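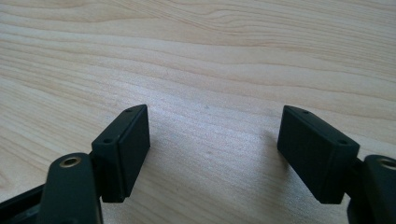

The long table in the Nanthorpe reading room is back in use for the June programme. It went in when the library moved across from Savbridge, and it has had a lot of elbows on it over the years. Tuncay Toprak went over the top by hand with fine paper and then a clear finish, and he left the colour alone. The pale wood has come up well and is a good deal lighter than the shelving beside it. The whole job cost $218, which came out of the furnishings fund and leaves $1,173 for chairs.

Please use the felt mats when you put down anything heavy. They are in the drawer under the returns desk, 20 of them. Cups need a coaster. If something spills, wipe it up along the grain with a damp cloth and let Nisreen Semaan know if it leaves a ring. Spray polish is not to be used on it.
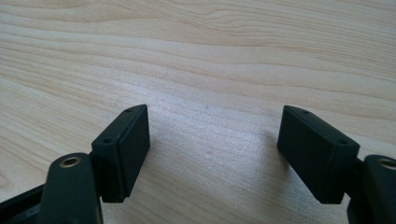 Page last changed: June, 4:20 pm

A few members asked whether the wavy figure in the grain could be evened out with a stain. Tuncay's advice was to leave it, and we have. The darker lines are part of the pattern and no amount of rubbing will shift them, so please don't try.

The map group has the table first, from 10 am, and the bookbinders after lunch. Bookbinders should bring their own cutting boards. Bookings for the rest of the month go through Hatice Çetinkaya at the front desk.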